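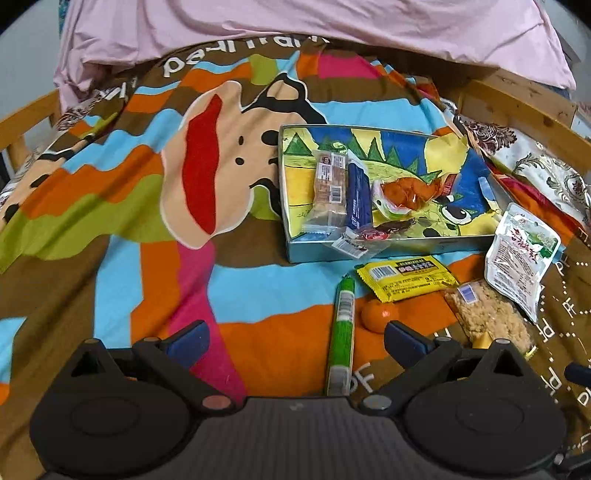
Hazem Bennani asked whether the blanket has to come off the bed before a box gets sorted on it, and the answer in our house has always been no, as long as it gets shaken out afterward. Leave it on. A spread blanket catches crumbs that would otherwise end up in the sheets.

Filed under: Home Guides > Kids' Rooms > Snack Boxes

Section 4. Sorting and refilling the snack box on the bed

This section covers the shallow open box used for packaged snacks in a shared or small bedroom. For the tall lidded box, see Section 5. The steps are the same for a bunk, a twin, or a daybed with rails.

4.1 Before you start

You will need:

The snack box
A blanket that can go in the washing machine
A dry cloth and a damp cloth
A pen and a strip of masking tape
A bag for trash

1. Pull the top sheet down to the foot of the bed or fold it over the rail. It doesn't have to be neat.

2. Spread the blanket flat over the mattress. Smooth out the deepest folds in the part where the box will sit. Small packets slide into folds and get missed.

3. Set the box near the middle of the mattress, with one long side facing you. Keep it a hand's width from the edge.

Note: A printed blanket is fine, but small packets are harder to find on a busy pattern than on a plain one. If you only have a busy one, work in good light and run your hand over it when you finish.

CAUTION: Do not rest the box on a bed rail, even for a moment. Most rails are too narrow to hold it and the box will tip.

4.2 Emptying the box

1. Take everything out and lay it on the blanket beside the box. Do not tip the box over. Crackers and anything with a thin shell will break.

2. Put unopened packets on one side and opened packets on the other.

3. Check the date on each unopened packet. Anything past its date goes straight into the trash bag. Anything that runs out this month goes in a row of its own.

4. Check opened packets by feel. If the contents have gone soft, throw them out. If they are still good, fold the top over twice and tape it.

5. Wipe the inside of the box with the damp cloth, then the dry one. Go into the corners. On a cardboard box with a printed lining, wring the damp cloth out hard and wipe lightly — the print lifts if it gets soaked.

6. Leave the box open until it is dry. Allow 12 minutes for plastic and longer for cardboard.

CAUTION: Nuts, and anything made with nuts, should not be sorted on a bed used by a child with an allergy. Use the kitchen table and a tray.

4.3 Refilling

1. Put the packets with the nearest dates in first, along the front.

2. Stand flat packets on edge, like cards in a file. Lay rounded or bulky ones at the back.

3. Stop when the packets are level with the rim. A shallow box that is heaped up will spill when it is lifted by one side, and children lift by one side.

4. Write the month on the masking tape and stick it to the outside of the box. "April" is enough.

5. Lift the box with both hands and return it to its shelf.

Note: The Lillmont shelf bracket in Section 2 leaves 11 inches of clearance, so the box can be pulled out without tilting. If you used the shorter Golel bracket, take the box down from the side.

4.4 Putting the bed back

1. Look over the blanket for loose packets. Check along both rails and in the gap between the mattress and the wall.

2. Gather the blanket by its four corners, carry it outside or to the bathtub, and shake it.

3. If there are sticky spots, wash it. Follow the care label. Fleece and other fluffy blankets should be dried on low.

4. Pull the top sheet back up and lay the blanket over it.

4.5 Common problems

The box sinks and leans. The mattress is soft. Slide a large hardback book or a baking sheet under the box while you sort.

Ants. Empty the box completely, throw out every opened packet, and keep the box out of the bedroom for a week. Vacuum under the bed, including the slats.

Snacks go missing between sorts. Cillian Ó Riain keeps a short list taped inside the closet door, and each child marks off what they take. It works for his two. With younger children, put out one day's snacks at a time and keep the rest in the kitchen.

Blanket print looks faded after washing. Turn it inside out next time and use cold water.

Continue to Section 5 — Tall box with lid.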